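August, Textile Care Workshop, bench notebook
Entry by Ronaldo Queiroz
Subject: white mesh articles, sorting and folding before the second wash series

**Purpose of the entry**

The workshop has been asked by Hsiao to recommend a standard way of handling white mesh articles between the wash room and the store. The present written procedure was drawn up for woven cotton and says very little about open fabrics. Colleagues have been folding them according to habit, and the stacks that reach the shelves differ from one shift to the next. This entry records the work at the folding bench and the wording I propose to carry into the procedure.

The stock register for the Enano store stands at 1,219 articles, of which 560 are entered as mesh of one kind or another. The register does not separate garments from nets and bags. I have asked for a column to be added.

**Bench and materials**

- Folding bench by the inner wall, top wiped down at 8.40 and left to dry
- One bundle of white mesh from the Flosik delivery, not previously sorted
- Steel rule, soft pencil, paper slips for marking
- Storage tray, Dundix pattern, with the lid removed

The bundle had been tied for storage and was heavily creased when opened. I did not press anything at this stage. Pressing will be treated separately, as the finish on some of the fabric is unknown and the iron on the side bench does not hold a steady setting.

**Handling**

Mesh should be lifted by a fold and not by a single layer. A single layer stretches at the point where it is held, and on the finer nets the openings are slow to return to shape. Where a fold is taken up, it should be narrow, and the weight of the article should remain on the table until the rest has been straightened. Dragging a full article across the bench by one corner is to be avoided – two pieces in the last series were returned with pulled threads near the hem, and I believe this was the cause.

Before folding, each article is to be opened out far enough to find a seam. The seam gives a straight line to work from, which the fabric itself does not. Labels are to be found at the same time and turned to the inside, so that they do not print through to the layer above when the stack is weighted.

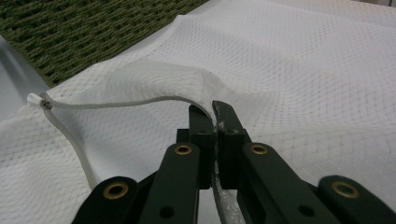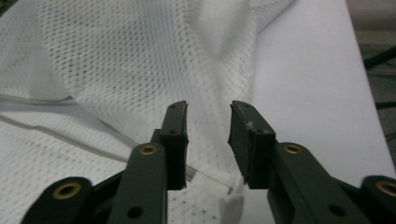
White mesh on the bench, before folding.

**Observations**

1. The seam is the most useful guide on the perforated fabric. The grey line shows clearly against the white and can be followed by eye without marking. On articles with no contrasting seam, a pencilled slip laid along the edge served well enough.

2. Small white labels are easily missed against white fabric. I went over each article by hand along the seam and found this quicker than looking. The procedure should say so.

3. Folding in thirds gave a steadier stack than folding in half and in half again. The halved articles slid when the tray was carried to the far end of the room and back. This was tried with one tray only and should be repeated.

4. The open fabrics trap air, and a fresh stack stands higher than it will after a night under the board. The shelf spacing at Enano should be set from the settled height. I have left a stack under the board and will measure it in the morning.

5. Lint from the bench cloth shows on everything. A different cloth is needed, or none.

**Proposed wording for the procedure**

"White mesh articles shall be opened on a clean, dry table. The seam shall be located and laid straight. The label shall be turned inward. The article shall be smoothed with the flat of the hand from the seam outward, folded in thirds along the seam, and placed in the tray with the folded edge to the front."

Comments on this wording may be written in the margin and initialled.

**Outstanding**

- Repeat the carrying trial with 3 trays
- Confirm with Flosik whether the perforated fabric may be pressed
- Order paper slips, 3,000, same size as before
- Ask Hsiao whether nets and garments are to share a shelf at Enano – the tray labels cannot be printed until this is settled
- Replace the bench cloth

Bench cleared at 16.15. Unsorted articles returned to the bundle and the bundle retied.

R. Queiroz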